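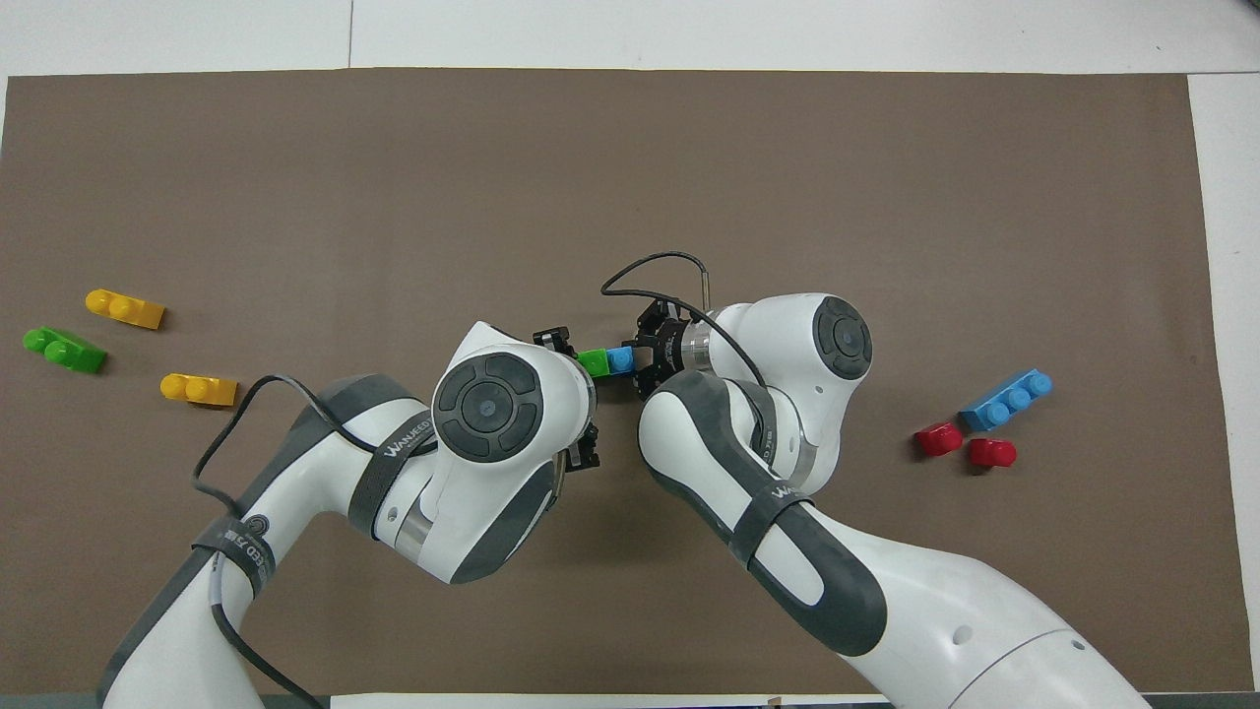

How long does it take to shoot one minute of a stop motion film?

At the Enov studio in Mestthorpe, a crew of two animators normally needs nine working days to complete one minute of finished footage. Scenes with water, smoke or a crowd take longer and are scheduled separately.

Search this site
Enter keyword or title
Go

Report of the Film Society's visit to the Enov studio

Members of the society visited the Enov animation studio in September, at the invitation of its head of production, Kyriaki Petridis. The studio occupies a former seed warehouse beside the canal and opens its doors to outside groups once a year. The party was received at 10 a.m. and divided into two groups, one starting in the puppet workshop and the other on the shooting floor.

The studio is at present completing "Inskip," a feature film about a lighthouse keeper who inherits a traveling circus. Ms. Petridis explained that the script was approved before any puppet was made, and that the whole film was first assembled as a rough reel of drawings with temporary voices. Two long sequences were dropped at that stage. One of them, a chase across a frozen harbor, was described to us in some detail, and several members expressed regret that it will not be seen.

In the puppet workshop, visitors were shown how a metal skeleton is fitted with foam and then dressed. The lead character exists in several copies so that different scenes may be shot on the same day. Faces are changed by replacement: the keeper alone has 300 mouths, stored in shallow drawers and labeled by sound and expression. Members were asked not to handle them. The costumes are sewn by hand, and fine wire is run through the hems so that a coat can be made to move in the wind.

The shooting floor is kept dark, and each set is closed off with heavy black curtains. Our group was permitted to watch work on a kitchen scene for half an hour, during which the keeper raised a teacup and set it down again. The animator did not speak while working - a house rule, we were told - but answered questions afterward with great patience. She noted that a change in the room's temperature can cause a set to shift slightly overnight, and that every setup is checked against the previous day's last picture before work resumes.

After lunch, the society was shown "Zidden," the studio's earlier short film, in the small screening room, which seats 70. The film has no dialogue. Its story of a clockmaker and a stray goose is slight, and the middle section repeats itself, but the night scenes are very fine and the score is used sparingly. Discussion afterward turned mainly on the ending, which some members found abrupt. Ms. Petridis replied that an additional scene had been planned and that the budget did not allow for it.

The visit closed at 4 p.m. Maureen Gosling thanked the studio on behalf of the society and presented a copy of our printed season program. Members wishing to attend the preview of "Inskip" should give their names to Ms. Gosling at the next regular screening. Places will be assigned in the order in which names are received - guests may be added only if seats remain.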